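Zotdale Household Textiles Study Room – Gallery

This site uses cookies to remember your language and display settings. By continuing to browse you accept their use. Manage preferences | Accept

The Zotdale study room supports instruction in the care and handling of plain household cloth: table linen, dust sheets, towels and covers. The room is open to enrolled participants of the Makent short course and, by arrangement, to staff of partner collections. The pages of this gallery present the room and the work carried out at its tables. Longer notes on method are held in the course handbook, which participants receive on their first day.

The current course consists of 14 sessions, each lasting two hours. It was prepared by Zerrin Taşdemir, who is responsible for teaching, and Duygu Yurt, who maintains the study collection and its register. The handling collection contains 200 pieces, most of them undyed cotton and linen without decoration. Plain pieces were preferred when the collection was formed, as creases and uneven hems are easier to discuss on a cloth that carries no pattern.

Cloth on the Table

The first sessions are concerned with laying out. Participants learn to open a cloth on the tabletop, to find its corners and to bring the edges into line before any fold is attempted. The work is done by hand and without an iron. A cloth that has been stored folded for a long period will keep the memory of its folds, and the course treats this as a matter for patience. Pieces that resist are returned to the shelf and taken up again at a later session.

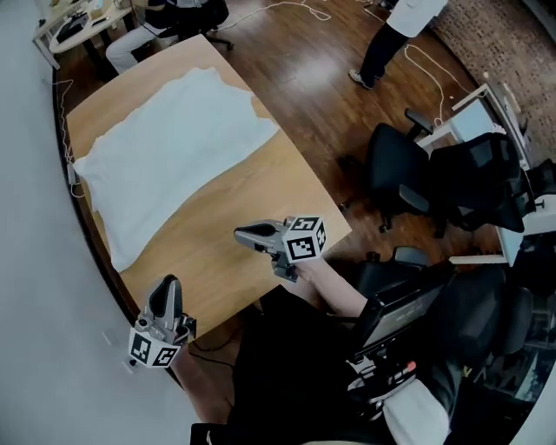

White cloth on a light wooden table, slightly wrinkled, with the left side bunched and a strip of bare wood along the nearer edge.

The order of work taught at Zotdale is the one set down in the Witkowska notes, with minor changes made in January. The long edge nearest the worker is settled first. The opposite edge follows, and the short sides are left until both long edges lie straight. Smoothing proceeds from the middle outward with the flat of the hand – never with the fingertips, which raise small ridges in a thin weave.

Corners are given a session of their own. An uneven corner is seldom the fault of the corner itself and may often be traced to a twist further along the hem. Participants are asked to find the twist and release it before pulling at the cloth. Where a hem has shrunk more than the body of the piece, the edge cannot be made entirely straight, and this is entered in the register under the heading "condition."

Folding in halves and folding in thirds are both taught. Thirds are used for table linen, so that no crease falls along the center line when the cloth is next laid. Halves are considered sufficient for towels and dust sheets. Finished pieces are stacked with the folded edge facing outward.

The Room and Its Tables

Teaching takes place in a long room with white walls, a brick wall and a dark hardwood floor. Fluorescent fixtures are mounted on a ceiling of white corrugated panels carried by steel beams, and an air conditioning unit is fixed high on the wall. Strong, even light is of particular value in this work, as shallow creases in white cloth are otherwise easily overlooked.

The main table is of light wood. No padding is placed over it during instruction, so that participants may judge by touch whether the cloth is lying flat. Tabletops are wiped with a dry cloth before each session and again at the end. Beverages are kept out of the room at all times.

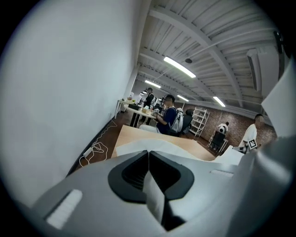

Visiting and Use of the Collection

Groups of up to 18 persons may be received on request. Visitors wishing to handle pieces from the collection should state this when writing, and should give the register numbers where these are known. Rings and bracelets are to be removed before handling. Hand cream should not be used on the day of the visit.

Storage boxes for the collection are supplied by Fustora and are labeled on the short side. A box taken down for study is returned to the same shelf, with its slip signed by the person who used it. Pieces found to be damp, stained or torn are set aside for Duygu Yurt and are not refolded.

Requests concerning the course should be addressed to Zerrin Taşdemir at the study room office. A reply may be expected within about 14 days.

Gallery page last revised 29 February 2024.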